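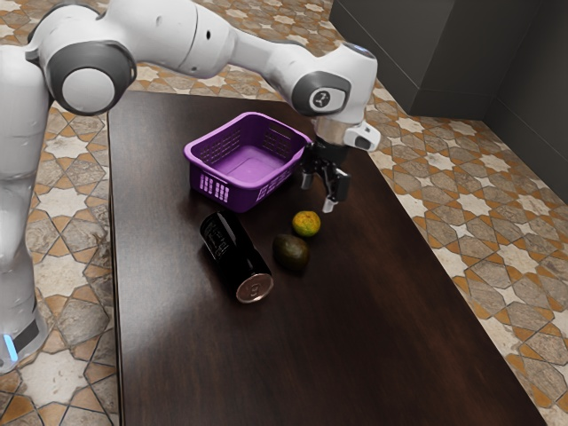 Montecinos

Nudik: A Novel of the Harbor Years
Paperback, 228 pages, Wistivska Press
First printed February 27, 2020

Nudik is a small port on a cold coast, and the story covers one winter there during a naval blockade. The harbor pilot's daughter keeps the tide books after her father goes to sea. When a supply ship is lost, the books are called as evidence, and two of the pages don't match.

The novel stands on its own. Readers of Telten will recognize the chandler and his wife, who appear in the early chapters, but the plot of that book isn't given away. 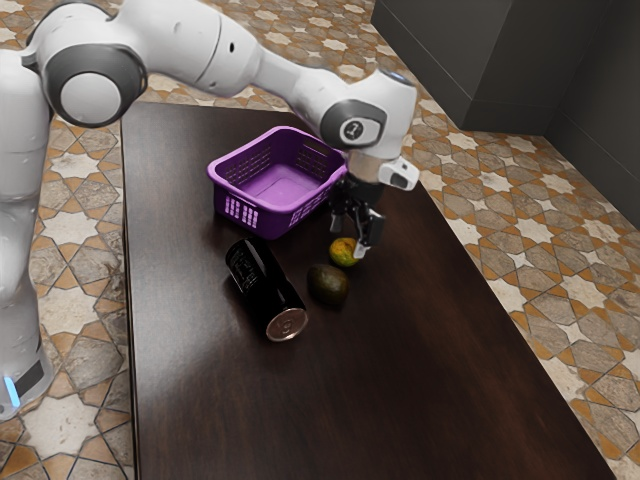
Do I need to read Telten first?

Either book can be read first. Telten is set seven years earlier and has a different main character.

This edition has a map of the harbor inside the front cover, a short list of sailing terms, and an author's note on the ship's logs used in the research. The text is the same as in the first printing, with a few spelling errors fixed. The type is one size larger.
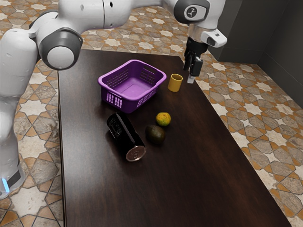
Robot arm above a dark brown wooden table

The first printing was 400 copies and is sold out. The second is 200 copies, with a plain blue cover and the same spine lettering as Telten, so the two match on a shelf. Signed bookplates can be added at checkout at no charge. They come loose in the envelope.

Reading groups ordering five or more copies get the discussion sheet with their order. It covers the book by chapter and
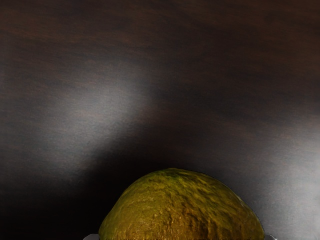 gives away the ending, so hand it out after the last meeting. Orders placed before the end of March ship in April. Returns are accepted on unmarked copies.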